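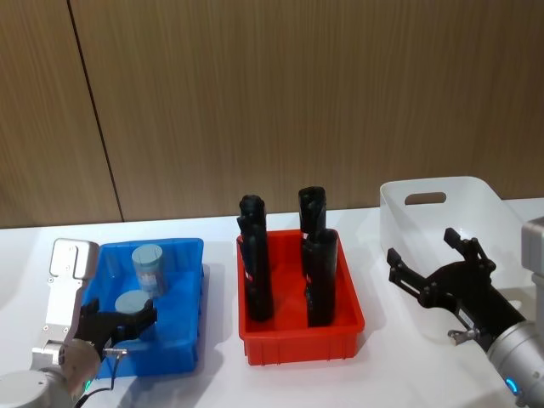
Vol. 5, p. 13

Where the Recycling Goes Wrong: Sorting in the Shared Kitchens of Foletti Hall

Yhon Condori and Segundo Arboleda
Environmental Studies, Second-Year Project
Submitted Tuesday, May 13, 2025

Summary

Foletti Hall pays a surcharge when a recycling pickup is rejected at the Grivness transfer station. The housing office told us that rejected pickups had become more common since October and asked whether we wanted to look into it for our spring project. We weighed and sorted the recycling from all 13 kitchens in the hall for five weeks and gave residents a short paper survey. We found that food left in containers was the main problem by weight, and that most residents who made mistakes thought they were following the rules.

Background

The town of Grivness runs what is called a three-stream system. Paper and cardboard go in one bin, containers go in another, and everything else is trash. Before the change, Foletti Hall used a single bin for all recycling. Many residents come from towns that still do it that way, and some come from places with deposit machines or no curbside pickup at all.

The rules are printed on a sheet that housing tapes to the inside of a cabinet door in each kitchen. The sheet is long and the type is small. It also still lists glass jars under containers, although Grivness stopped taking glass from the hall and now asks people to carry it to the drop-off on Were Street. We did not know this ourselves until we called the transfer station in the first week.

Earlier student work on the subject is thin. The Trollerberg building across the lawn did a trash audit a few years ago, but the report only covers the dining hall, where staff do the sorting. Shared kitchens are different because no single person is in charge of the bin. The one who throws something in is usually not the one who carries it down.

Method

We collected the recycling from each kitchen once a week, in the evening before the regular pickup. Each bag was tagged with the floor and kitchen letter and taken to the loading area behind the hall. We weighed it on a hanging scale borrowed from the biology storeroom, then emptied it onto a tarp and sorted it by hand into five groups: clean paper and cardboard, clean containers, items with food or liquid in them, glass, and other trash. Each group was weighed again.

An item counted as having food in it if anything came out when it was tipped or scraped with a spoon. A thin film of oil or sauce was allowed. We agreed on this after an argument over a hummus tub, and we went back and re-sorted the first two bags so that the whole set followed one rule.

The survey had six questions and was slipped under room doors. We left a box in the lobby for the answers and got 79 back. Residents were asked which bin they would use for ten common items, whether they had read the sheet, and what they found annoying about recycling in the hall. Names were not collected.

Results

Over the five weeks we sorted 793 pounds of material. A little over half was clean and in the right stream. Items with food or liquid made up the largest share of what was left, followed by glass, and then ordinary trash such as chip bags, paper towels and foam trays.

The weight of food items is partly a matter of liquid. A half-full bottle of juice weighs far more than a stack of clean yogurt cups. When we looked at volume instead, judging by eye how much of the tarp each group covered, trash and food items came out nearly even. We did not measure volume properly and would do so if we repeated the work.

Kitchens varied more than floors did. The two kitchens on the fourth floor share a hallway and a cleaning schedule, yet one had some of the cleanest bags in the building and the other had some of the worst. The better one has its bins next to the sink. In the other, the sink is on the far wall and the bins are by the door. A similar pattern held on the second floor, but not on the first, where both kitchens did poorly wherever the bins stood.

The weeks were not alike either. The week after spring break had very little material, and most of it was cardboard from packages. The last week had a lot of half-used food from residents clearing out shelves.

Survey answers

Nearly everyone put newspaper, cardboard boxes and soda cans in the correct place. The items most often placed wrong were glass jars, pizza boxes and paper coffee cups. For glass, most people who got it wrong were following the posted sheet, so we do not think it is fair to call that a mistake on their part.

Fewer than half of those who answered said they had read the sheet, and several wrote that they did not know it existed. In the open question, the complaint that came up most was smell, then full bins, then not knowing whether rinsing mattered. One resident wrote, "I rinse everything and then see someone drop a full soup in on top of it, so why bother." Two others made nearly the same point.

Discussion

We started out expecting to write about signs. The sheet does need to be replaced – it is out of date and hard to find – but a better sheet would mostly fix the glass. It would probably do less about food, because most residents who left food in containers also marked on the survey that containers should be empty.

Distance to the sink seems to matter, though we have too few kitchens to be sure, and the first floor does not fit. The first-floor kitchens are also used by people coming from the lounge, including visitors who would not know the rules. We could not separate these two effects.

There are limits to the survey as well. People who fill out a form about recycling probably care more about it than people who do not. Some residents also saw us working behind the hall and may have changed their habits. Bags did get slightly cleaner in the third week, after which they went back to the earlier level.

Recommendations

Replace the sheet with a short one and post it on the wall at eye level. Take glass off it and give the Were Street drop-off hours instead.

Move the container bin next to the sink in the kitchens where there is room for it.

Empty the container bins twice a week in the last month of each semester.

Ask Grivness for a copy of the rejection notice each time a pickup is refused. At present the hall only sees the charge on the monthly bill, with no note of what was wrong with the load.

Division of work

Condori handled the weighing records and the calls to the transfer station. Arboleda wrote and printed the survey and entered the answers. Both authors sorted. The data tables are in the binder kept at the Foletti front desk and can be copied on request.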